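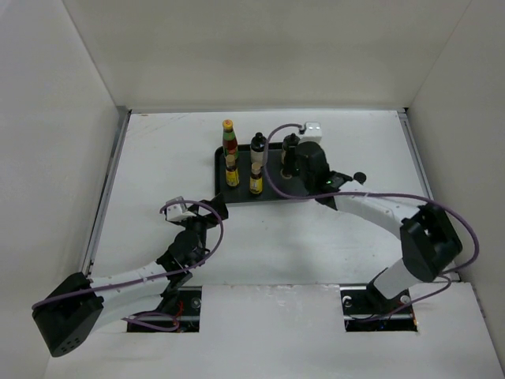

Comment & Opinion | Home | Money

Stop selling me the refill

By Tuva Skjelbred
July

I own 400 millilitres of something called Ivia Botanical Rinse and I can't open it. It's a refill. It comes in a floppy pouch and to use it I need the original pump bottle, which went in the recycling in about March because the pump packed up. They don't sell the pump. They will sell me the whole bottle again, full, for more than I paid last time.

So that's where this started. Me, bathroom, Tuesday, scissors.

I'm for refills. Want that on record before the letters come in. I grew up with a milk crate on the step and a grandmother who kept every jar she ever met. When the big shop at Grivgate put its refill aisle in I was there the first week with a rucksack full of clanking. Lentils, washing-up liquid, a sort of grey shampoo. Lovely. Took me an hour and a half and I told everyone.

The aisle is now half the size and sells candles.

What we got instead is the pouch. And the pod, and the tablet you drop in water, and the "forever bottle" that costs as much as a pair of shoes and comes with its own little brush. Every one of them only fits itself. I have three forever bottles. None of the necks match. I checked with a tape measure, which is not how I thought I'd be spending my forties.

My neighbour Nuno Teixeira used to fit kitchens and now mends more or less anything, and he says the neck is the whole business. Change the thread by a hair and the customer has to come back to you. He's got a drawer of pump heads in his van, sorted by size, and he hands them out like sweets. One of his got my Ivia open in the end. It wobbles. 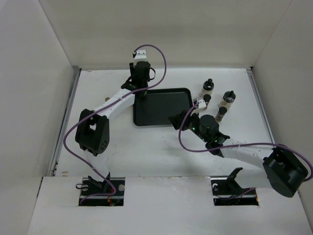

Photo: Marietjie Lekota

The argument on the other side, and I have heard it a lot, is that people don't want the faff. We had our chance with the aisle and we stayed away. Some truth in that. I stayed away. By the second winter I'd stopped taking the rucksack, it was dark, it was raining, the lentil hopper was always jammed and somebody had always put the lids back wrong. I bought the plastic ones and felt bad as far as the car.

But look at what we were being asked to do. Carry your own jars in, weigh them, write the weight on with a pen that doesn't write on glass, fill, weigh again, queue at the one till that understood it. All the work had moved over to our side of the counter and the price was the same. Higher, for the rice.

Compare that with Ciltinitz, where my friend Angelica Cabanatuan lives. Town of over 3000 people, one decent supermarket. Same bottle for oil, vinegar, juice, cleaning stuff. Two sizes. You pay a deposit, you bring it back, you get it off your bill. You don't wash it or weigh it or think about it. She was baffled that I wanted to hear about it. Kept trying to tell me about her new bike.

Nobody there is especially virtuous, she says. Plenty of them are miserable about everything else the council does. They take the bottles back becuase there's money on the bottle and a slot by the door. That's all the psychology needed.

So why not here? I asked. Wrote to four brands. Two didn't answer. One sent a voucher. Forsberg, who make the floor cleaner I quite like, did at least put a person on the phone, Vilgot Hägglund, very civil, who told me their bottle shape is "part of how customers recognise us". I said customers could recognise them by the label. He said that was an interesting point. I don't think he wrote it down.

I do get it, sort of. If your bottle is the same as everyone else's then all you've got left is what's in it, and what's in it is mostly water and a smell. Frightening position to be in. Wine has managed though. Wine's been going round in nearly the same few bottles for donkey's years and people still have very strong feelings about which one they want. Beer too, for a long time, until every brewery decided it needed its own shoulders.

What I'd like is dull. A handful of agreed sizes. One thread. Pumps sold seperately, by the till, next to the batteries. A deposit big enough that you'd bend down and pick it up. And no more using the word refill for a thing that needs another thing that you've stopped making. That one should be a trading standards matter and I'm only half joking.

It'd need a law. The voluntary version has been tried, it's called a pledge, and I have 198 emails in a folder with the word pledge in them. I searched. Most are from companies whose pouches can't go in my kerbside bin.

Meanwhile the cupboard under the sink is what it is. Three forever bottles, a bag of tablets for a spray I've lost, the pouch stood in a mug so it doesn't tip over. Nuno's pump is still going. He wants it back if I ever move.

Get our Home & Money newsletter every week. Enter your email to sign up. You can unsubscribe at any time.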